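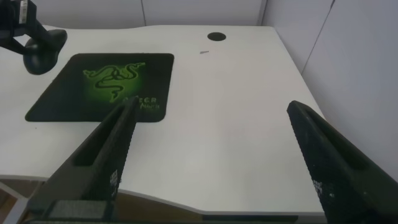 Call for participants: teleoperated demonstrations and policy learning for two-finger grippers

The manipulation group at Vurar is looking for 15 people to take part in a study on how demonstrations given by beginners affect what a robot learns from them. Sessions are held at our Grurnport site, starting February 2024. No experience with robots is needed.

Background

In our December pilot, 9 people each taught the arm the same set of desk tasks by remote control. We trained one policy per person and one on all the data together. The pooled policy did better on placing tasks and worse on tasks where the fingers have to close on something low and rounded. Achilleas Gkikas, who ran the training, thinks the difference comes from how early people start to close the gripper. The pilot was too small to settle it, and the new study is set up to test this one point.

What you will do

You will come in for 2 sessions. In the first you learn the controls and practice until you feel comfortable. In the second you record demonstrations, with breaks whenever you ask for them. You work from the view at the wrist and a second view from the side.

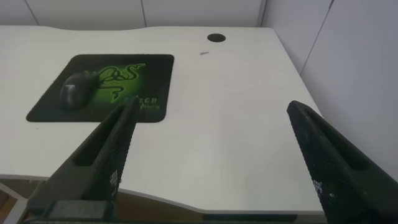 Tasks are short and use ordinary office items. Each one begins from a start layout that the operator sets up, and you then move the arm from its rest pose, pick up the item, place it at the target and return. Some layouts are simple, such as a computer mouse on the left side of a mouse pad with the rest of the desktop left clear for the target. Others have several items close together. A failed attempt is kept in the data and marked as failed, so please don't worry about mistakes.

Who can take part

You must be 18 or older, able to sit at a desk for the length of a session, and have normal or corrected vision. Left-handed people are very welcome, as the pilot had too few. If you took part in the pilot you can't join this one.

Pay and data

Participants are paid $33 per session, including the practice session. We record the arm's motion, the camera views and your control inputs. We do not record your face or voice. You may withdraw at any time and keep the pay for sessions you attended.

How to apply

Write to Selim Duman at the Vurar study desk with the subject line "Tilden study". Include your age, which hand you use, and the times of day that suit you. Recep Oral will reply with open slots and the consent form. Questions about the method can go to Everett Calloway.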